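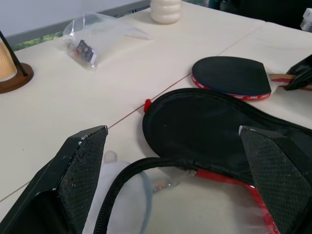
The Stedcombe Code is a set of good-practice rules for two-armed robot handling of soft goods, including zippered cases, pouches, folded cloth and resealable bags. It was drafted by Gonzalo Herrero and Calum MacLeish and released on 4 July 2021. The code covers gripper condition, table layout, order of grasps and record keeping. It does not cover the safety of persons near the machine, which it leaves to the rules already in force at each site.

Background

Early work on soft goods at Stedcombe used the same written procedure as work on rigid parts. Herrero reviewed 1396 handling records made under that procedure and marked 324 of them as unusable. The most common fault was a missing note of which arm had held the item and which had moved it. A first draft was circulated in May and tried at a second site, Grolisbridge, where the section on table layout was rewritten.

Scope and terms

The code defines a soft item as any object whose outline changes when it is lifted by one point. A case with a stiff panel and a cloth liner is treated as soft. The "holding arm" is the arm that keeps the item in place against the table; the "working arm" pulls, opens, inserts or removes. The two roles may be exchanged during a task, but each exchange must be written down.

Gripper condition

Finger pads are to be inspected before each session. Scuffs and small chips are allowed on a textured pad as long as the pattern can still be made out over the contact area. A pad with a loose edge must be replaced. Both pads of one gripper are changed together - a new pad facing a worn one is not permitted.

Table layout

Where two tables are joined, the tops must be level. The item should lie wholly on one side of the seam at the start of the task. Other objects may remain on the table, and the code advises keeping some there, but none may stand between the item and the base of the robot.

Order of grasps

The holding arm makes contact first and lets go last. For zippered items it presses on or beside the zipper track, and the working arm then takes the pull tab or the edge of the contents. Thin sleeves and liners are gripped at the edge only. Cables at the wrist need enough slack for the full reach of the task and must not pass under the item.

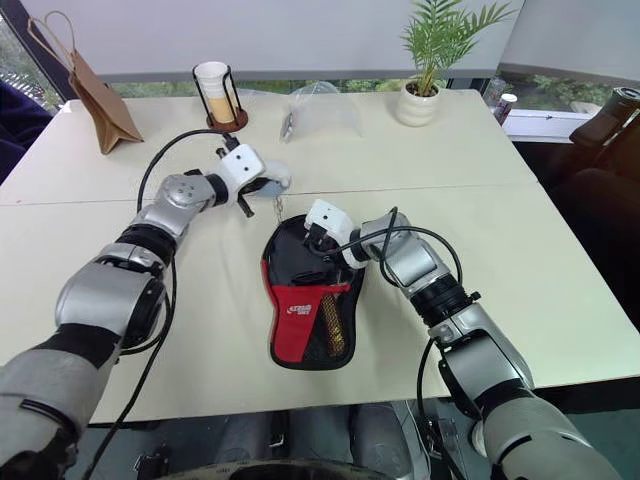 Two-armed handling of a zippered paddle case, with one gripper on the zipper region and the other at a pale, translucent edge.

Records

Each record states the item, the roles of the arms, any exchange of roles and the reason for stopping. Clause 2 requires that failed attempts be kept with the rest. Records are stored in the Moko format, a plain text layout with one line per grasp.

Adoption and criticism

The Chisholm workshop adopted the code in full, apart from the pad replacement rule, which it applies to each finger separately. MacLeish has described the layout section as too strict for small tables. A revised text with separate limits for single-arm stations is in preparation.

See also
Bimanual manipulation
Deformable object handling
End effector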